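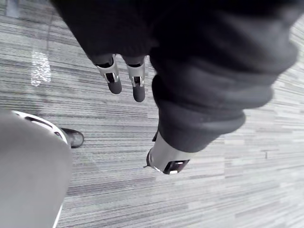 Dzifa Ametepe

Lanamero

Lanamero is a single-player puzzle platform game developed and published by Ostier. It was released for personal computers on 22 Oct 2024, and a console version followed. The player controls Atinga, a bell founder's apprentice who crosses the flooded town of Fomham to recover the parts of a broken tower clock.

Gameplay

The game is played from a side view. Atinga can run, jump, climb ropes and push heavy objects. She has no weapon. Her main tool is a hand bell, which produces one of 3 tones depending on how long the button is held. The short tone wakes sleeping machinery, the middle tone stops moving platforms, and the long tone lowers the water level in the current room. Each tone has its own recharge period, shown by a ring near the health display.

Fomham is divided into 15 districts joined by canals. Most can be visited in any order once the opening section in the Lower Docks is complete. The Mill Stairs and the Clock Tower stay locked until enough clock parts have been found. Hidden in the districts are 100 brass tokens, which can be exchanged for extra health, shorter recharge periods and pages of the town record. The pages are not needed to finish the game.

Enemies cannot be defeated directly. Water wardens follow fixed routes and react to sound, so ringing the bell near one draws it toward the player. Several puzzles use this behavior to place a warden on a pressure plate.

Plot

Fomham has been under water since its clock stopped. Atinga returns from her training to find her teacher missing and the foundry closed. As parts of the clock are restored, the tides become regular and residents begin to come back to the streets. There are 2 endings. In the first, the clock is repaired and the town drains. The second requires all of the record pages and shows Atinga leaving the final part out, which keeps the canals open.

Development

Ostier began work on a prototype in which the water level was tied to a timer. Testers found the timer hard to plan around, and control of the water was moved to the bell. The art uses flat painted backgrounds with separate layers for reflections. A September update added remappable controls and a visual cue for each tone during the public test period. The update also removed fall damage from the Lower Docks.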